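Kiltside Blocks: layout notes

Contents
Records of small coloured blocks set out on a wooden board. The set holds 2,175 layouts in 42 folders, one text file per layout. Maintained by Elmarie Naidoo.

Naming
Blocks are listed by colour, then shape: red star, green cylinder, yellow hexagon. Two blocks may share a shape — colour is always given. Blocks in contact are marked "touching" in the notes column.

Layout type "perimeter"
Blocks lie near the edges of the board and the middle is left mostly clear.
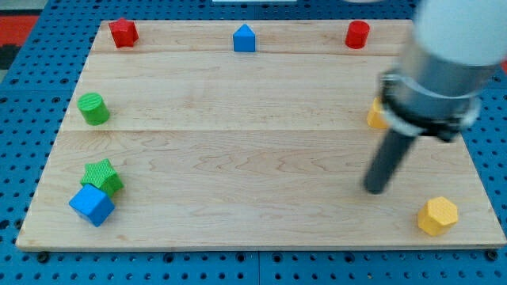 Fig. 1. Perimeter layout, eight blocks. Blue cube and green star touching, near the lower left corner.

Changes
February 10, 2022 — two duplicate folders removed.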